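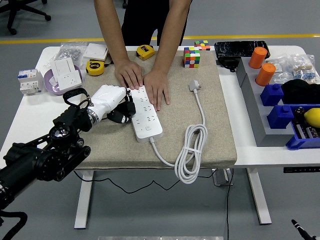 Dillholm Robotics Club
Minutes of the Friday meeting, 4:15 p.m.

Minutes of the last meeting were read and approved with one fix: the gearbox order was for the Stidden kit, not the Osis one.

1. Manipulation project
The arm team gave a terrific update. Training on the bench tasks stands at 412 saved runs, of which 127 were thrown out on review, mostly for bad timestamps. The power strip is staying on the task list for the spring showcase. It's long, the cord goes everywhere, and the hand has to come at it from the side — a great test, and everybody wants a turn at it. The stepped stand with the orange cylinders and the blue blocks stays on the list too.

There was a lively talk about whether a person should keep steadying the strip. First-years would like to see the hand try it alone. The arm team wants another 20 runs with help before changing anything. Agreed: 20 more, then try it alone and bring the results back here.

2. Ghasemi Cup
Our entry is in! Two teams of four. The rules now allow a soft mat on the table, so the felt can come with us. Practice rounds start in May. Someone asked about bringing our own wall switch panels for the free-choice round. Nothing in the rules against it, but we will write and ask.

3. Money
Balance is $325 after the bake sale. Approved: spare fingertips for the hand and a second cable strap. Held over: club shirts (again).

4. Bench and storage
Please put the small bags of parts back in the drawer they came from. The Rubik's cubes are task objects and should be left scrambled, which was taken hard by at least two members. The tape measures are for everyone — return them to the bench.

5. Other business
The middle school would love a visit. Lots of hands went up. The outreach group will pick a date and decide which demo travels best. The Osis rover was the early favorite.

Actions
Arm team: 20 runs, then the solo try.
Cup teams: letter about the switch panels.
Outreach: date for the school visit.

Meeting closed at 5:20 p.m. Bench stayed open until 6.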